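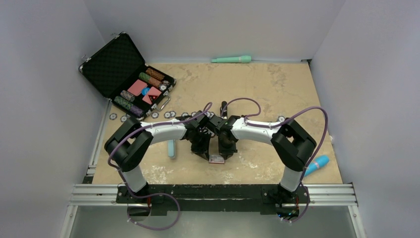

Two arms on a shared rail, with a card between the grippers.

Nordin Workshop Practice Group, 27/05/2023. We are publishing the revised good practice note for small two-arm robot cells. The main points are set out in this thread. The full note applies at Hiltesbridge and Plokberg with immediate effect.

The note covers bench-top cells in which two arms can reach the same part of the table. It does not replace the risk assessment for the site. Where the two differ, the stricter requirement applies.

Section 1, shared reach. Any area that both arms can enter must be marked on the cell drawing. The drawing is to be kept at the cell in paper form. A copy on a shared drive does not meet the requirement.

Handovers from one gripper to the other are permitted in the shared area only at the reduced speed given in Annex B. The reduced speed applies to both arms, including the arm that is standing still at the time.

Section 2, cables. Every cable that travels with an arm must have enough slack for the full range of movement and must not be able to catch on the other arm. Operators should move each joint to its limits by hand, with drive power off, before the first run of the day.

Loops that hang below the mounting plate are allowed. They must stay clear of the floor and of any walkway. Tape is not an accepted means of fixing.

Section 3, objects on the table. Small loose items such as chips, dice, cards and game pieces are to be listed on the task sheet before the session. Anything not on the sheet is removed before power is applied.
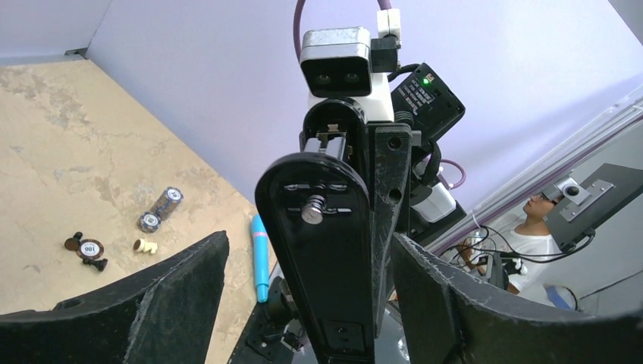

Section 4, persons near the cell. Staff may work beside a cell while it is powered provided that the stop button is within arm's reach and the arms are in the held state. Reaching over the rail is not permitted in any state other than full stop.

Glasses or other eye protection should be worn where the site assessment calls for it. Long hair, lanyards and loose sleeves must be secured.

Section 5, gripper fingers. Finger coverings are to be inspected every 3000 cycles and the result entered in the log. Light scuffing is acceptable. A covering that is split or has shifted on the finger must be replaced before further use.

The draft received 223 comments during consultation. Most concerned Section 2, and the wording on slack was changed as a result. The proposal from Jatholm for a fixed cable length was not adopted.

Existing cells have until November to meet Section 1. All other sections apply now. Questions should be sent to the practice desk and not posted under this thread.

Related
Good practice note 7: Lone working in test areas
Good practice note 13: Labelling of stop circuits
Plokberg site rules, revised
Reporting a near miss: which form to use

Comments
Does Section 3 apply if the task is changed halfway through a session? Our sheets only have room for one list.

We were the ones asking for the fixed cable length. Still think it would be easier to check, but the new wording is workable.

Please could Annex B be put up as a separate file. It takes ages to load on the workshop tablet.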